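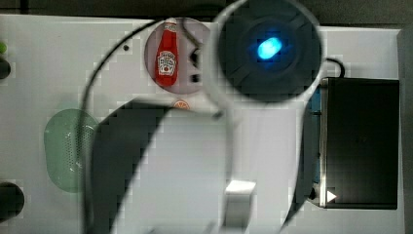

The Stenex gripper at work over the white panel, ketchup within reach.

Stenex will sell you the Kingi for 1,503 pounds, soft fingers included – the patience is extra. At the Mollcombe workshop Anahera Tomoana set ours a small red ketchup bottle, and the blue light glowed with great self-belief. The manual promises 600 grips before you need new pads. I gave up counting at 40 and went for lunch. Oskari Koivisto, who sells them from Flullcombe, calls it a starter kit.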